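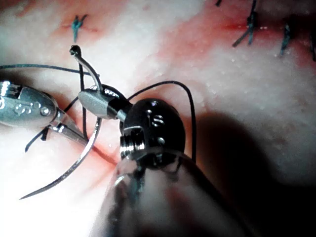 Issue 80

Home | Back Issues | Tips | Patterns | Contact

HAND SEWING A LEATHER POUCH, FAST VERSION

Small belt pouch, one evening if the leather is already cut. Pattern is the same one from the March issue, no changes except the flap, which is shorter now.

You need: scrap veg tan, waxed thread, 2 harness needles, awl, something to clamp with. I use Monti thread in the dark brown. Kalletti is fine too but frays if you cut it with dull scissors. Skip the cheap spools.

Cut front, back, flap. Dampen the fold line, bend it over a table edge, leave it under a book. Go eat.

Mark the stitch line an eighth of an inch in. Run the overstitch wheel along it twice, not hard. Then punch with the awl, every hole at the same slant. If the slant wanders the seam looks drunk, and you can't fix it later.

Thread length: four times the seam, plus a bit. For this pouch about 80 inches. Wax it again even if the spool says waxed.
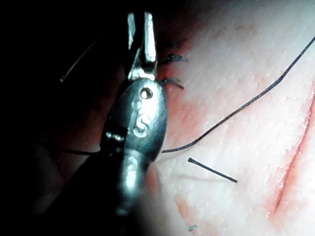

Pulling the needle thru is where most people wreck their fingers. Thick corners, three layers, no grip. Get pliers with smooth jaws, the toothed kind chews up the needle. Narrow ones are best, long slim jaws like on the surgical tool in the photo, becuase they fit down inside the pouch where your thumb won't. Mine are old Brarau, part no. 571, flea market. Grab close to the leather and pull straight. Sideways snaps needles.

Saddle stitch the rest. Left needle first, always, then right. Same tension both sides. Last three holes go back over yourself, trim close, tap flat with a hammer.

Edges: sand, dampen, rub with canvas till shiny. Dye before you rub, not after. Estico edge dye dries quick, so work in short strips.

Snap goes on last. Test it on scrap first.

Flap template is sheet 1277 in the pattern list. Print full size, check the ruler on the side.

Oct 18, 2000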